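# 镜子里的你，到底是左右反了，还是没反？

小朋友们好呀！先请你做一件事：跑到家里的镜子跟前，举起右手，挥一挥。

镜子里那个人也在挥手，对不对？可他挥的是哪只手呢？看起来好像是左手！我小时候第一次发现这件事，在卫生间里站了好半天，一会儿举左手，一会儿举右手，还突然转身，想趁镜子里的人没准备好，抓他一个“慢半拍”。当然没抓到啦，他比我还机灵。

今天我就来跟你聊聊镜子，聊聊光，还有家里那些“假装自己是镜子”的东西。

## 光是个直性子

要弄懂镜子，得先认识光。光走路有个特点：在空气里，它总是直直地往前跑，不拐弯，也不绕路。你晚上打开手电筒，那道光柱就是直的。你躲在柜子后面，手电筒的光就照不到你，除非它碰到什么东西，被弹了过来。

光跑得有多快呢？从太阳到地球那么远的路，它八分多钟就跑完了。你吃一碗面条都不止八分钟吧？（我反正不止，我还要喝汤。）

光碰到东西以后，会发生几种事情。有的光钻进去，被“吃掉”了，这叫吸收。有的光穿过去了，比如穿过窗玻璃。还有的光被弹回来，这叫反射。我们能看见桌子、苹果、小猫，都是因为有光从它们身上弹回来，跑进了我们的眼睛。

黑色的东西最贪吃，照在它身上的光，大部分都被它吞掉了，弹回来的很少很少，所以我们看它是黑的。白纸就大方多了，差不多什么颜色的光都愿意还给你。
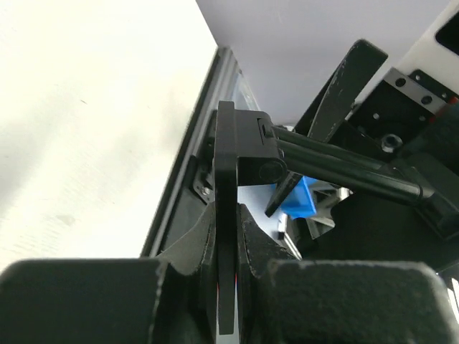
你可以自己试试看。夏天的时候，比如八月里太阳最厉害的那几天，拿一张黑纸和一张白纸，并排放在阳台上晒一会儿，再用手摸一摸。黑纸会比白纸热一些！它吞下去的光没有消失，变成热啦。所以大热天出门，穿浅色的衣服会舒服一点，这可是有科学道理的。

## 乒乓球和碎石路

那为什么白纸弹回来那么多光，我们却不能拿白纸当镜子照呢？

这个问题特别好，我想了一个办法来讲：请你想象一大把乒乓球。

如果你把乒乓球斜着扔到光滑的地板上，它们会整整齐齐地朝同一个方向弹起来。可如果你把它们扔到一条碎石路上呢？哎呀，那就乱套了，有的往左蹦，有的往右蹦，有的直接弹回来打到你的鼻子。

光也是这样。镜子的表面非常非常平，光弹回来的时候队伍还是整整齐齐的，你的眼睛收到以后，就能看出一个清清楚楚的“你”。白纸摸上去好像很平，可是放在显微镜下面看，全是乱糟糟的小纤维，像一大团缠在一起的面条。光落到上面，朝四面八方散开，队伍全乱了，图像也就没有了。

整齐的那种，叫**镜面反射**。乱糟糟的那种，叫**漫反射**。这两个词有点像大人说的话，记不住也没关系，记住“地板”和“碎石路”就行。

顺便说一句，漫反射可不是坏事。要是没有它，你看书的时候就惨了，书页会像镜子一样晃眼睛，你从旁边看，可能什么字都看不见。教室里坐在不同位置的同学都能看见黑板上的字，也是漫反射帮的忙。

## 黑乎乎的也能当镜子？

好，现在来一个难一点的。刚才我说黑色的东西爱吃光，那它们是不是永远当不了镜子呢？

先别急着回答，晚上去窗户边看看。外面黑漆漆的，屋里开着灯，你往玻璃上一看——咦，那不是我嘛！白天的时候，同一块玻璃，你只看得见外面的树和楼房。玻璃没有换，到底是什么变了？

其实玻璃一直都在反射一点点光，白天也没偷懒。只是白天外面太亮了，大量的光从外面穿进来，把那一点点反射的光给盖住了。就像有人在很吵的操场上跟你说悄悄话，你听不见。到了晚上，操场安静了，悄悄话就听得清清楚楚。

所以你看，背后越黑，玻璃上的“悄悄话”就越清楚。关掉的电视机是这样，熄了屏的手机也是这样，夜里的火车窗户还是这样。你下次坐夜车，可以把脸凑到窗前，用两只手在脸旁边围一圈，挡住车厢里的灯光，外面的景色就又出现了！这一招我用了很多年，特别管用。

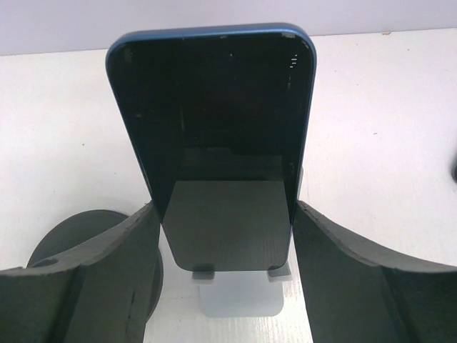
不过，这种镜子弹回来的光比较少。光直直地照到一块普通玻璃的表面，大部分会钻进去，只有一小部分弹回来。所以你在黑玻璃里看到的自己总是暗暗的，像躲在水底下一样。浅颜色的、亮的东西最容易看出来，比如灯、白墙、窗户。深颜色的东西本来就没弹出多少光，再在玻璃上打个大大的折扣，差不多就看不见了。

还有一点很有意思。光要是斜着擦过玻璃，弹回来的就会变多。你把眼睛放得很低，几乎贴着玻璃桌面往前看，会发现桌面忽然变得很亮，像一面湖。真正的湖也是这样的：脚边的水你能看到底，远处的水面却映着天空和山。

## 真正的镜子是怎么来的

古时候的人没有玻璃镜子，最早是对着水盆照的。后来人们把铜磨得又光又亮，做成铜镜。铜镜用久了会变暗，还得请人来重新磨，那时候有一种手艺人，就专门走街串巷给人家磨镜子。

现在我们家里的镜子，正面是玻璃，玻璃的背后贴着一层薄薄的金属，常用的是银或者铝。真正干活的其实是那层金属，玻璃是给它当盾牌的，免得它被刮花。

想看出这个秘密吗？拿一支铅笔，笔尖轻轻碰到镜子上。你会看到镜子里的笔尖和外面的笔尖没有挨在一起，中间隔着一条缝。这条缝就是玻璃的厚度闹出来的，因为反光的那一层在后面呢。

## 回到那个左右的问题

啊，差点忘了！一开头的问题还没回答。

镜子里的你，真的左右反了吗？请你再站到镜子前面，伸出右手，指向右边的墙。镜子里的手指向哪边？也是右边的那面墙！再指指天花板，镜子里的手也指天花板。左右没有反，上下也没有反。

现在，把手指向前面，指着镜子。镜子里的手指着谁？指着你！方向完全相反。

所以镜子翻过来的是**前后**。我们会觉得左右反了，是因为我们总把镜子里的人想成一个转过身来、面对面站着的小朋友。如果真有个小朋友面对你站着，他的右手应该在你的左手那一边才对。可镜子里的人没有转身，他只是被“压”到镜子那头去了，就像把一只橡胶手套从里往外翻过来，右手的手套就变成左手的了。

要是没想明白，也别着急，这个问题难倒过很多大人。你可以在纸上写一个“上”字，把纸举到镜子前，想一想：为了让镜子看见它，我是怎么转这张纸的？多转几次，你就有感觉了。

## 在家里找镜子

最后给你一个小任务。在家里走一圈，找找哪些东西可以照出你的脸：

- 不锈钢勺子。正面照一次，背面再照一次，看看哪一面的你是倒着的。
- 装了水的深色碗。等水面完全不动了再看，然后轻轻吹一口气。
- 新的铝箔纸。先平平地照，再揉成一团，小心地展开，看看你的脸跑到哪里去了。
- 一块擦干净的深色瓷砖。

找的时候有两条规矩：不要用镜子或者勺子去照太阳，反射的阳光也会伤眼睛；玻璃做的东西，请大人帮忙拿。

铝箔纸那一个我最喜欢。揉过以后，它还是那张纸，还是那么多金属，可是平平的地板变成了碎石路，你的脸就散成一片亮闪闪的光点了。猜猜看，用手把它使劲抹平，脸还能回来吗？试完了，把结果画在本子上吧！

2019年11月1日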